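Testers wanted: try out a hand-held gripper kit, tell us where it falls short

Zitgate sells a pair of hand-held grippers that are supposed to let anyone record household tasks for training a robot. The sales sheet says a newcomer is productive within an hour. We have our doubts, and so does Mekonnen, the workshop co-op that has been asked to buy the kits. We're looking for 4 people to put in enough hours that we can publish a review with some weight behind it.

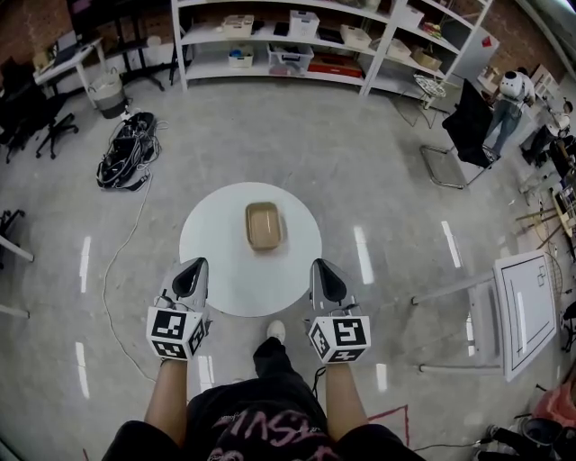
Our review covers comfort, setup and how much usable data you get for the money. Comfort is where we expect trouble. You work with one gripper in each hand, and each one has a marker cube sitting just above your wrist, so tell us if it gets in your way or tires your arms. Tasks are small, such as moving a tray on a table. The brochure calls them fun. We would call them repetitive, and you will do some 100 of them in a shift.

You should be 18 or over, have normal use of both hands, and be willing to complain in writing. No background in robotics needed. If you have worked for Zitgate or sold its products, please don't apply.

Pay is $1720 for the full run in February, same amount whether you love the kit or hate it. Zitgate does not see your notes before we publish.

Sessions are at the Gilen building in Stesonbridge (the brick one marked 1898), starting at 9 a.m. Wear short sleeves. Street parking only.

To apply, send a few lines about a product that let you down and why. No résumés, please.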